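Session 4: Looking at a two-arm kit before you buy one

Course notes, Akinyi Lema, Devstead evening programme

Welcome back, and thank you to everyone who sent in their notes on conveyors, which I have now read and will hand back at the break. Tonight we move on to the Wadonix bench kit, a pair of small arms sold together with their mounts, cabling and software, and we are going to read it the way a buyer would. Please have the data sheet open beside you, the long one and not the leaflet.

1. What the kit is for

The sellers call it a shelf and basket kit, meaning that its home territory is small retail packs going from a table to a rack, or from a basket to a table. Each arm ends in a gripper with its own little camera on top, so the software gets a close view of whatever the fingers are near. This matters more than the reach figures, in my view, and I would ask you to spend your reading time on the camera section even though it is the dullest part of the sheet (I know, I know).

Supply is through Ikonen, who also do the training day. Ask them what is included before you sign anything. When Eilif Ljungberg looked into it for the Nenden packing room in December, the bench frame was on a separate line of the quotation, and he very nearly missed it.

2. The bench and the stock

Choosing what to put on the table is half of a fair trial. My own advice is to use goods that people really sell, in their real packaging, and to leave them lying at odd angles. Anything will look clever picking up foam cubes! Small printed cartons such as the Harry's boxes are a good middle case, as they have flat sides and plain corners. The razors in blister packs are harder, with clear plastic over the handle and a flat card behind it, and a gripper that manages the cartons nicely may still fumble with those. Try both kinds in the same run and write the results down separately.

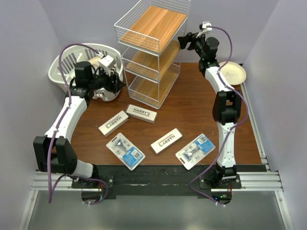 3. Questions to put to the supplier

Work through these in pairs, and do add your own.

How long does it take to change the gripper fingers, and can your own staff do it?

Where do the cables run when both arms reach to the back of the bench? Loops hanging at the front are easy to get at, but you will want to know what happens when somebody walks past with a trolley.

What does the price per pick come to over 1,000 picks, with the service contract counted in? The sheet only gives it without.

4. For next week

Please plan a trial of 100 picks, split between cartons and blister packs however you think best, and write one page on what you would record. Edivaldo Lins has kindly offered to read drafts if you get them to him by the weekend - do take him up on it, he is very thorough. Room 17 again, same time.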